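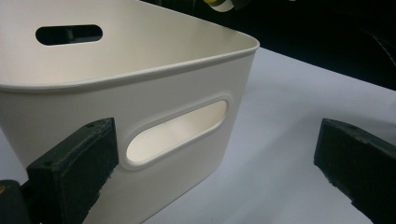

A cream plastic bin with a handle cutout.

Home | Patterns | Yarn Notes | Days Out | Shop

An Open Day at the Markitau Mill

I own 451 balls of yarn. I know this because my sister counted them at Christmas, out loud, in front of guests. So a trip to a yarn mill's open day in October was perhaps not what my household needed, but the Markitau mill only opens its doors once a year and I had already paid for parking.

Markitau is a twenty-minute bus ride from Clerstead, up a hill the bus clearly resents. Doors opened at ten. By a quarter past, the line for the seconds room was longer than the line for the bathroom, and if you have been to a fiber event you know what that means.

The tour came first. Our guide was Ute Baumgart, who runs the dye floor and has the calm of a woman who has said "please don't touch that" for many years. She took us through carding, spinning and plying at a brisk walk. The spinning room is so loud that she simply pointed at things and we nodded. I learned that one machine goes forward and back, and that a man in a green sweater had a lot of questions about it, all of them shouted.

The dye floor was worth the bus fare. The mill keeps a shade book going back to the start, with 2,721 colors in it, each one a little twist of wool tied through a punched card. Some 200 of those are gray. I asked Ute which gray was her favorite and she told me right away, number and all, and then looked a bit embarrassed.

After that there was a crochet table, where we were each handed a hook and enough Dauda (their worsted, very round, splits if you look at it wrong) for a small motif. It was meant to be a leaf. Mine came out closer to a mitten for a mouse, and the woman next to me offered to rip it back for me, which I thought was forward. I have since sewn it onto a tote bag and tell people it is a leaf.

Lunch was soup – lentil, fine, gone by half past twelve.

Then the seconds room. Everything was $5 a skein, mostly Flaltow, their sock yarn, in colors that had come out a shade off from what somebody ordered. I had promised myself one skein. I bought enough for a shawl, and then enough for a second shawl in case the first one went well. The bus home was full of people holding paper bags on their laps and not discussing what was in them.

If you go next year, bring cash and wear flat shoes. My sister has asked for a recount.

Related posts
Three Easy Leaf Appliques
Washing Wool Without Tears
What to Do With One Leftover Skein
Clerstead Yarn Swap: What I Brought Home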